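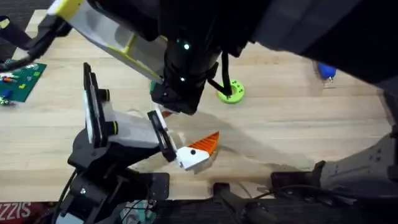 Bench top, 18/01/2019. The question I keep putting off is whether we sand the whole thing back this winter or just clean it and give it another coat of oil. I went over it with the palm of my hand this morning before Raquel got in (cold fingers, not the best instrument) and most of it is still nice and smooth, a bit grabby toward the front where everybody leans. I'm using the little brownish patch, the knot-looking one up and to the right of the middle, as my landmark in these notes, so "left of the knot" means left of that. The boards are narrow and butted up tight against each other, and with those darker tan streaks running through the pale wood I'd hate to go at them with anything coarse. It's a good-looking top! I don't want to be the one who ruins it.

What I know so far. The top went down in December, Pieter did the fitting, and it got two coats of the Firnora oil with a light rub in between. Salvador Torres says two, anyway. Salvador Fonseca remembers three, and neither of them wrote it down, so I'm going with two because that's what the can level suggests. There was a third of a can left on the shelf behind the solvents when I looked.

Did a test on the offcut instead of the real thing. Half of it got wiped down with warm water and a drop of dish soap and left alone. The other half I rubbed with 600 paper, along the grain, just by hand, then oiled. The rubbed half went slightly darker and felt better, kind of like a cutting board that's been around a while. The soapy half raised the grain a touch and went furry. So no more soap on the bench please, whoever has the pink sponge – damp cloth, wrung out, and dry it straight after.

Albertina thinks we should go for a hard varnish and be done with it. I see the point, it would wipe clean forever, but you can't patch varnish. With oil you can fix one spot on a Tuesday and nobody is the wiser. Also the overhead lights are bad enough already and I really don't want a shiny top under them.

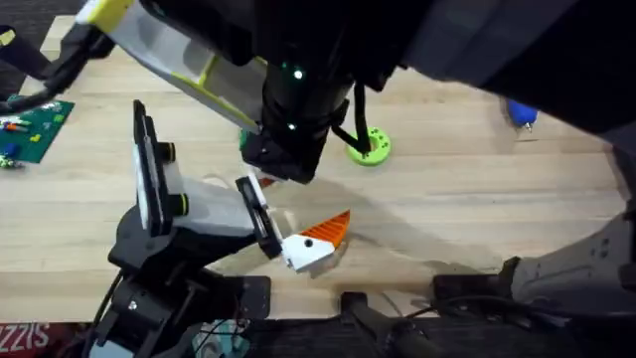 How long does the oil need before we can put things back on it? Leave it overnight for light stuff, and a full weekend before anything heavy or anything with rubber feet goes down.

Price check: the Prirken place wants 49 for the small can, 103 for the big one. The small one will do us for this top and the shelf too, so I've asked for that. Rags go flat over the sink edge to dry, never balled up in the trash. I found one balled up last month and had a small fit about it.

Still to do:
Check the joints with a straightedge, left of the knot first, then along the front.
Ask Pieter if the underside ever got oiled. If it didn't, that's my guess for any cupping we get later.
Get the 600 paper back from Raquel (she has 8 sheets, I only need a couple).
Write the coat count on masking tape and stick it under the front edge.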